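# Learning to Put Things Away

Most homes have a drawer that takes whatever is left lying out. Robots are bad at that drawer. They can be taught to pick up a cup from a bare table, and they do it well enough to make a good video, but a bulky object with a cord hanging off it is a harder job, and the research group at Drodis has spent most of this year on it.

The group's method starts with people. A person holds 2 hand-held grippers, one per hand, and does the chore the way a robot would have to do it, with jaws instead of fingers. Cameras and printed marker cubes on the grippers let software work out where each tool was at every moment. The recordings then go to train a control policy, the software that tells a robot arm how to move.

The idea of collecting data without a robot in the room is not new. What Drodis wanted to know was which recordings are worth having. The team gathered 1,000 demonstrations of household tidying, and the hair dryer gave them the most trouble. 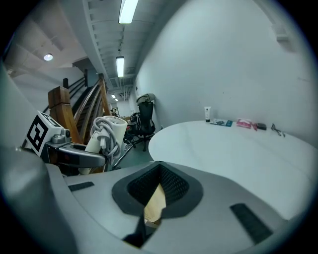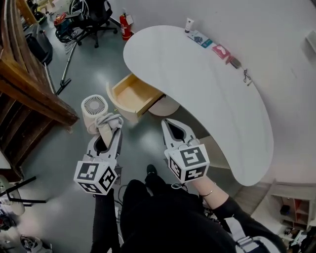 *A hair dryer and its cord, handled with the grippers beside a curved white desk.*

The trouble is the cord. A rigid object stays put in the jaws, and its position can be worked out from where it was grasped. A cord shifts with every turn of the wrist. It can catch on the lip of a drawer or get pinched when the drawer shuts. In early tests, policies trained only on clean, quick demonstrations would reach the drawer and then stall with the cord hung over the edge.

So the team changed its instructions. Demonstrators were asked to slow down near the drawer and, when something snagged, to keep recording while they fixed it. Those takes used to be thrown out. Now they are labeled and kept. Each one gets a ticket in Jira, with a note on where the snag began and how it was cleared.

On a two-armed test robot, the policy trained with the snag recordings put the dryer away in 8 of 11 trials. The version trained without them managed 2. The group says the sample is small and that all of the trials used one desk and one dryer.

Two other labs, Bevan and Delivden, have agreed to run the same test on their own furniture. Drodis plans to send them the recordings in December, along with the labeling guide, which is still being rewritten.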